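Sostine Opens Self-Serve Coffee Counter at Malow Building

Sat 12 May. Sostine has opened a self-serve coffee and tea counter on the ground floor of the Malow building. It replaces the vending corner and is open to all tenants and their guests. The counter has a white marble top over beige front panels, and the coffee machine has round selection buttons below its screen.

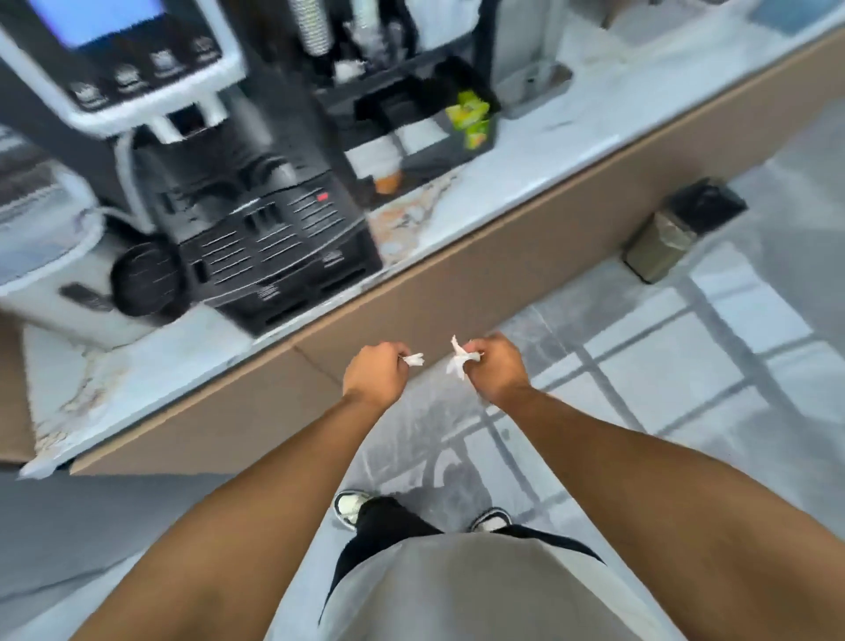
Keeping the Counter Clean

Sostine staff clean the area 2 times a day. Between visits, users are asked to wipe up small spills with a paper napkin and put the napkin in the trash.

"Coffee left on marble can stain it," said Lorena Jara, building services manager at Sostine. "A quick wipe takes care of most of it."

Tea bags, Lipton among them, are kept in a black organizer on the countertop.
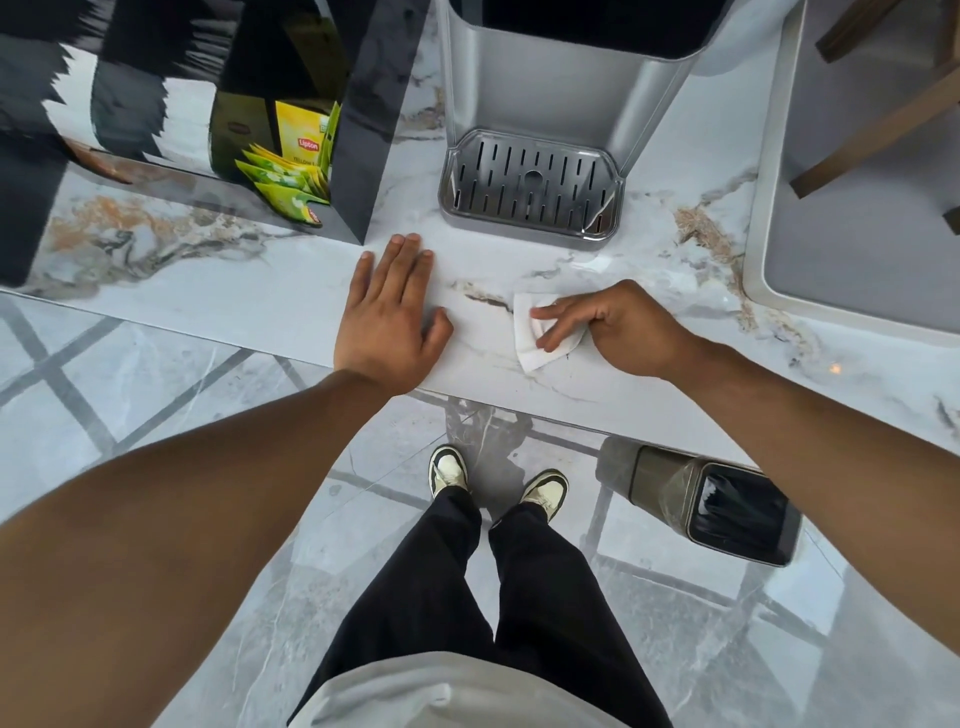 What does a drink cost?
Coffee is 75 cents a cup and tea is 50 cents. Tenants can pay with their building card.

A second counter is planned for the Vergara building in October.

Contact: Jalen Zamora, Sostine press office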